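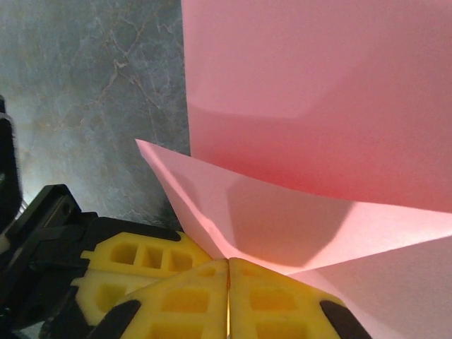 Grasp check says "closed, nothing held" on thin paper

tessel_79
Working on paper folding with a wrist camera and yellow lattice finger pads. Pink paper, dark marble counter. The policy gets the pads to the crease fine. The trouble is the grasp check that runs after. It reads finger width, and with one sheet between the pads the width looks the same as fully closed. So it reports a miss, opens up and retries on paper it may already have. Out of 107 runs, 58 ended in a retry loop. Anyone have a check that works on something this thin?

mudflat
Drop the width check for paper. Use motor current instead.

tessel_79
Tried that. The pads press on each other anyway, so current goes up with or without a sheet.

orrin.k
You need to look, then. After closing, lift 4 mm and compare wrist frames. If the paper near the pads stays fixed in the image, it's moving with the gripper. We do this in Kostemach with plain optical flow and no learned model.

mudflat
Flow on smooth matte paper? There's nothing to track.

orrin.k
Track the edges and the crease. The marble veins give you the background motion for free.

mudflat
On that counter, sure. Put it on a white table and it falls apart. I still say fix the hardware – a softer pad would give you a real signal.

tessel_79
Not changing pads, all my demos are on these. The other thing is two sheets of nearly the same pink. When one stands up behind the folded one, my segmentation merges them and the edge I get belongs to the wrong sheet.

halfstep
Same problem here with napkins. We stopped asking for a mask of the whole sheet and just predict the crease line plus a grasp point. The Bataineh labeling tool lets you draw polylines, so relabeling went fast. Shadow inside the fold turned out to be a useful cue, so don't turn brightness augmentation up too high.

orrin.k
Agree on the crease line. I don't agree on augmentation. Ours broke every afternoon until we turned it up.

halfstep
Could be your lighting. Ours is fixed.

tessel_79
Going with the small lift and edge tracking first, since it only touches the check node. Also capping retries at two. Will post numbers when I have them.

mudflat
Log the raw frames from the lift too. You'll want them when it fails.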